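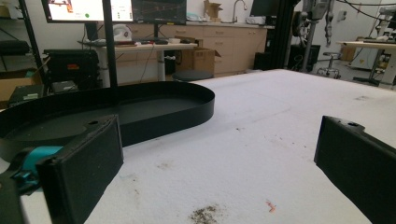 Fig. 1. Black oval tray on the white tabletop, with dark brown crumbs.

My project was about how people who copied religious texts by hand fixed their own mistakes. I'd done one term of Hebrew when I started, so I was properly slow at first! My supervisor, Vimala D'Souza, pointed me to the Chowdary collection, which has 118 leaves scanned so far (mostly psalms, with a few bits of prayer books), and I picked 45 of them to read closely.

I typed every correction I found into Jallix, the notes database our department uses, and ended up with 570 entries. A lot of those are tiny - a letter squeezed in above the line, or a dot over a word to say 'ignore this'. The ones I liked best were the skipped lines. The copyist's eye jumps from one word to the same word further down, and then the missing bit turns up in the margin, written very small and a bit crossly, I always thought.

I'd expected the divine name to be treated differently from everything else, and it was. I found 2 places where it had been copied by mistake, and in both it was marked round with dots and left whole, whereas ordinary words got scraped off or struck through.

My dating is shaky. I went by letter shapes alone, and I redid the whole lot in April after Vimala spotted that I'd been mixing up two hands. The full list of entries is in the appendix, sorted by leaf.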